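Re: [vikadham-walkers] Storing down jackets over summer

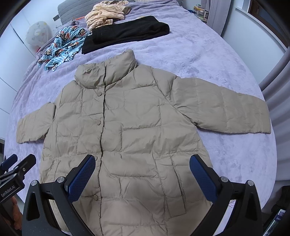 Evander Rankin

Aug 26, 2022

Dear all,

I answer the message from July, which I quote here:

> Does anyone on the list wash down at home? The cleaner in Minovside
> has closed and the one in Tarar wants 400 for one jacket. Also, how
> do you keep them until the cold comes back? Mine was in its small
> bag since spring and now it is flat like paper.

I wash mine at home for many years already, and I have lost only one jacket, which was my own fault (I used the soap for wool and also softener).

First close all zips and snaps and empty the pockets. Use a liquid soap made for down, half of what the bottle tells. I set the machine to 30 degrees, slow spin, and then I rinse two times more without soap. When you lift the jacket out it will be very heavy and ugly. Please hold it from below with both arms, not by the collar, because the inside walls can tear.

The drying is the long part. In our building the dryer runs 40 minutes for one coin, and I need four coins on low heat. Between the coins I take the jacket out and break the lumps with my fingers. If you have no dryer, lay it flat in a room with moving air and turn it morning and evening. In my flat this took almost 40 hours, and the corners near the hem were the last.

About the storing: do not use the small bag. It is good for the rucksack and bad for the cupboard. I use an old cotton pillow case, the largest size, and put it on the top shelf with nothing above. A wide hanger is also fine. The flat jacket from the question is probably not spoiled. Shake it well, leave it open for two days and look again before you pay anybody.

For those coming to the Vuker hut in autumn, please remember that we sleep near 4000 metres and the stove is only lit in the evening. A jacket which is still damp inside will be of little use there.

If somebody knows a cheaper cleaner on the Tarar side, write to the list and not only to me.

With kind regards,
Evander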